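Gramaje y absorción en paños de algodón

En septiembre cambié los paños de cocina y, de paso, revisé las notas que tenía sobre gramaje textil. El dato que suele figurar en la ficha es el peso por metro cuadrado, y se usa como indicador de calidad sin más matices. Dice poco si no se conoce el ligamento.

Un tejido de rizo de 600 g/m² retiene mucha agua por la superficie expuesta del bucle. Un tafetán de 116 g/m² retiene bastante menos, pero seca antes y no suelta pelusa sobre el cristal. Para copas uso el segundo. Para encimeras, nido de abeja: las celdas aumentan el espesor sin cargar tanto el peso.

El apresto es la otra variable. Los paños Ollstead que compré venían con un acabado que repelía el agua durante los primeros lavados. Itziar Carrasco me recomendó lavarlos a 60 grados, sin suavizante y con la mitad de detergente. Al tercer ciclo la gota ya penetraba en la fibra – antes se quedaba en la superficie. Los de Karppinen, más caros, absorbían desde el primer uso.

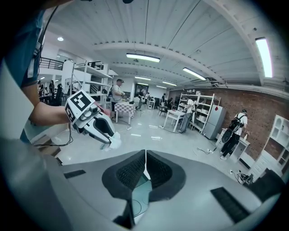 Paño blanco arrugado.

Sobre el encogimiento: el algodón sin sanforizar puede perder varios puntos en el sentido de la urdimbre. Medí uno antes y después del primer lavado y el largo bajó 11 milímetros; el ancho apenas varió. Conviene tenerlo en cuenta si se va a coser un dobladillo o una presilla. Yo lavo la tela antes de cortar y la plancho todavía húmeda.

El suavizante deja una película catiónica sobre la fibra y reduce la absorción. Si ya se ha usado, un par de lavados calientes con percarbonato suelen recuperar buena parte. El vinagre no elimina esa película, aunque ayuda con los restos de cal.

Me queda por probar una mezcla de lino y algodón de Idenley, con trama de lino. La tengo pedida para octubre. Pondré aquí las medidas de encogimiento cuando haya hecho cinco lavados.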